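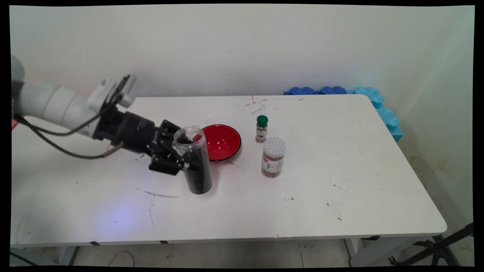 Home | Ask | Browse topics | Kitchen and Food | Members | Help

Black seeds in an unlabelled jar - sesame or nigella?

Posted by Zikora, February 21, 2019
Print this page | E-mail this question

I have been moving my spices out of packets and into whatever jars I have, and I did not label them as I went. Most I can tell by smell. The one I am stuck on is a tall clear plastic jar of something nearly black. I bought black sesame and nigella seeds in the same shop in September, a 300 g bag of one and a smaller bag of the other, and I have thrown both bags away. One of them got used up and I can't remember which.

I want to mix a seasoning for flatbreads in a bowl, with a reddish-brown ground spice I keep in a short wide jar (that one I am sure of, it is my sweet paprika). The recipe wants black sesame, 25 g of it. If I put in the same amount of nigella I think it would be far too strong.

How do I tell them apart, and is a plastic jar all right for keeping seeds in? It has been on a shelf near the cooker.

3 answers

Answer from Ívar Gunnlaugsson

Tip a spoonful on to a white plate and look at the shape. Black sesame is flat and shaped like a teardrop, with a fairly smooth skin. Nigella is chunkier, with corners and a rough matt surface, a bit like tiny bits of coal. Once you have seen both you won't mix them up again.

If you still can't decide, crush a few with the back of a spoon. Sesame is pale inside and smells nutty, or of very little. Nigella smells of oregano and onion and tastes slightly bitter. You are right about the amount - 25 g of nigella would take over the whole mix. I would use a teaspoon at most and make up the rest with ordinary white sesame.

Plastic is fine if it is food grade and has a lid that fits. I would move it away from the cooker though. Sesame has a lot of oil in it and goes stale with heat and light. Taste a pinch before you use it. If it is sharp or reminds you of old paint, throw it out and wash the jar with hot soapy water before you refill it. Dry it completely, the neck as well, or the seeds will clump.

For labels I use masking tape and a pencil. I put the name and the month I opened the packet. Pen smudges when your hands are greasy.

Answer from Liang

It could be poppy seed too, have you ever bought that? Poppy is much smaller and round, more blue-grey than black. I keep mine in the fridge.

Answer from Detau

Just use it, they are all seeds. I put nigella on bread all the time and like plenty of it.

Reply from Zikora

Thanks. Did the plate test and they are flat and teardrop shaped, so sesame. They taste fine. Will move the jar to the cupboard by the back door. Never bought poppy seed as far as I know.

Print this page | E-mail this question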